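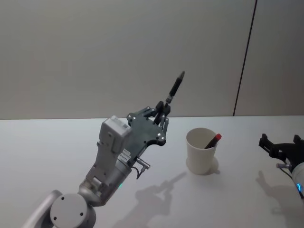

Margin notes are the oldest kind of conversation a reader can have with a book, and I want us to spend this week learning to do them well. Most of you told me in your first letters that you were scolded for writing in books as children (so was I, by a very kind aunt!), and the habit of keeping pages clean is hard to shake. Start small. Put a question mark where you get lost and a short word where you feel something. Choose your tool with a little care, too. A black marker, even a slim one with its cap on and ready to go, is made for posters and box lids, and on thin paperback pages it will show through and spoil the other side. A soft pencil is kinder, and you can change your mind with it.

For Tuesday, please read the first 24 pages of the Hadby packet and mark them as you go. There is no right amount – one of my best students used to leave whole pages bare and then fill the next one to the corners. 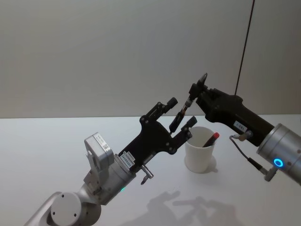
Reading With a Pencil, Handout 2
Prepared by Natalia Quintero, with thanks to Marisol Arellano

Once you have marked the pages, go back the next day and read only your own notes. Some will puzzle you. Cross those out or write a second note beneath the first, and put the date beside it so you can tell the two readers apart.

Then write me a response of 575 words, or up to 900 if you get carried away, built from three of your notes. Quote each note just as you wrote it, misspellings and all. We will trade papers in pairs at the start of class, so bring a printed copy and your marked packet.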